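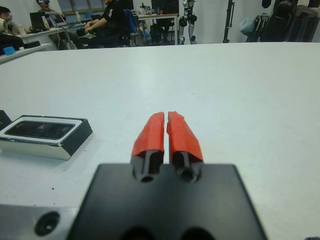
Die roten Fingerspitzen am Greifer, rechts schon mit etwas Macke an der Oberkante.

Neues aus der Greifer-Ecke! Ich vergleiche gerade zwei Fingersätze, den von Kurnetti und den von Jesance, und ich hab mich ehrlich gesagt verguckt (in die Kurnettis, Kanyarat Sriwong ist da ganz anderer Meinung). 300 Griffe pro Satz, immer dieselben 4 Teile, und bei den dünnen Unterlegscheiben waren die Kurnettis klar vorn – 9 Fehlgriffe, mehr nicht! Was mich nervt: Der Controller von Bestasby verliert nach jedem Fingerwechsel den Nullpunkt, also jedes Mal neu referenzieren. Im Oktober kommen die weichen Spitzen dran. Wer noch fiese Kleinteile übrig hat, bitte zu mir damit!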